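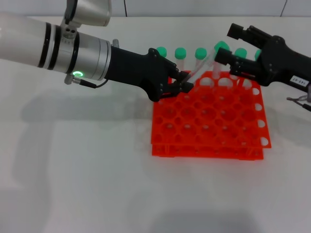
Hauksdóttir wrote under the first build post that two arms were one too many for moving tubes around a rack, and that a single arm with a decent routine would do the same work for half the wiring. The builder read the comment out when we met at the shared workshop in March, and did not disagree with all of it.

"One arm can move a tube. I had one arm doing that last year," the builder said. "I wanted to hand things over and get the caps off eventually, and you need something to hold the tube while you turn the cap. I haven't got to the caps yet."

The project is called Sidia, after the street the workshop is on. It has taken 11 months so far, mostly evenings from seven until the building closes. The table was the first thing to go in. The white panels around it came next, after a long stretch of trouble with the background.

"Before the panels, the cameras were picking up everybody's shelves," the builder said. "I'd get it working at eight o'clock and then someone would park a bike behind it and it was off again. So I boxed it in. That was one afternoon's work and I should have done it in the first month."

The depth camera was harder. It went through several mounts before it stopped shifting.

"The first bracket I printed myself and it flexed. You'd tighten it, run the arm, and the numbers would be off by 2 millimeters at the end of the night. With tubes that's the difference between going in the hole and sitting on the edge of it."

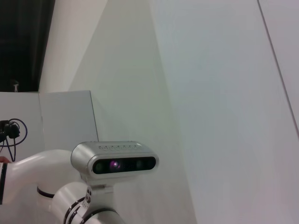 A different bracket fixed most of that. The rest was calibration, which the builder now does at the start of every session and writes down in a paper notebook. It takes around 26 minutes if the cables are behaving.

Cables came up a lot. Every joint that turns also pulls on something, and two connectors had to be replaced over the winter. The builder buys those from a surplus shop called Wuton and keeps spares in a coffee can.

"I leave more slack than looks right. It's ugly. But if it's tight at the table it's going to be too tight when the wrist turns over."

The software is a mix of things. The motion planning runs under Lasex, a small package another member of the workshop wrote, and the rest is scripts. The builder has a test that lifts a tube from the rack and puts it back, over and over, and keeps the results by run.
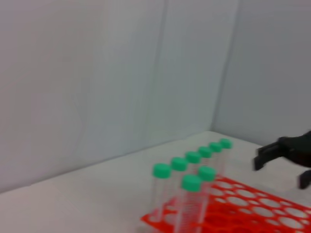
The longest test had 108 lifts in it. Most of the failures came when a gripper approached a tube that had a neighbor close by and touched the neighbor's cap on the way down. Slowing the last part of the move helped. So did changing the order, so that the arm takes the near tubes first.

"I tried being clever with the order and it got worse," the builder said. "Near ones first, then the back. That's all it is now."

Next on the list is the cap work, starting with caps that are only lightly closed. Hauksdóttir has asked to see the notebook pages for the single-arm version, and the builder is going to scan them when there is a free evening.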